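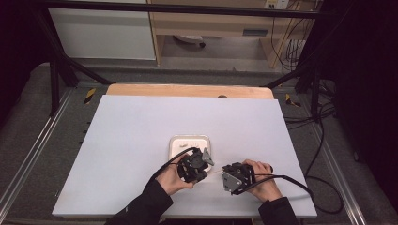 Re: Gripper budget, second bench at Basville

Hi all,

Thanks for the replies so far. Quoting the bit I want to pick up:

> Can we get away with one more pair of hand-held grippers, or do we need
> the whole bench again? Zurkura want 1485 for a pair and I'd rather not
> go back for more money in March.

I'd say the whole bench, sorry! The grippers are the easy part. What caught us out last time was everything round them: the rails, the black uprights with their braces, the carpet, the white board, the little trays (cheap, but buy spares). And cable. Both grippers are wired, and one lead runs right across the board and over the edge, so please put longer leads and some clips on the order this time.

Heo quoted 15 working days for the frame, Silosia said 31 but theirs comes with the braces cut. I'd go with Heo and cut our own.

Could we also budget for 3 pairs between the two benches? If one goes back for repair we lose a bench otherwise, and the small tray jobs need both hands.

I'll put the sheet on the shared drive tonight. Shout if I've missed anything.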